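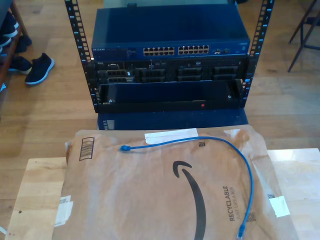
3.2 Layout of the rack and the bench

Figure 2. Top, the open-frame rack with the network switch mounted above the server; bottom of the rack, the shelf. The bench with a padded mailer is in front.

The work was carried out on a small open-frame rack of the kind found in branch offices and school store rooms. A blue Netgear switch sits at the top, with a black Dell server directly beneath it and a shelf below that. The rails carry printed position numbers, and all heights in this paper are given by those numbers. We chose an open frame so that cables could be reached from the side as well as from the front.

The bench stands close to the rack. Parts waiting to be fitted are put down on it, often still in their post bags, and the time taken to unpack a part is not included in the results. Ports were left empty at the start of a trial and the cables were added one at a time in the order set by the Zoubi task sheet.

3.3 Cables and how they are held

All patch cables came from a single Levach batch so that stiffness would not vary from one trial to the next. Short cables hold a bend from the packet and tend to swing back when released. For this reason the task sheet asks for the cable to be held at its end section, close to the plug, and for the free length to be led upwards and away from the port before anything is pushed home. Holding it further along lets the plug turn, and most of the failed insertions in our pilot study began in that way.

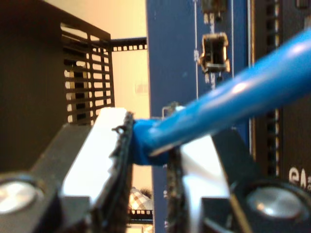 Cellside site, Levach, 11 Nov 2023

The second round used the same rack and the same bench. Over 3,000 cable moves had been logged by then, of which 327 were set aside for close reading. Each was marked by two readers using the Jedine scheme, which separates the approach, the hold, the insertion and the release. We kept only the hold and the insertion for the analysis in Section 4.

The set contains 8 cable lengths. Longer cables were dropped after the pilot in May, as they caught on the shelf and had to be freed by hand. Damaged clips were recorded but the cable stayed in use until it no longer latched. Marks on the outer sleeve were ignored.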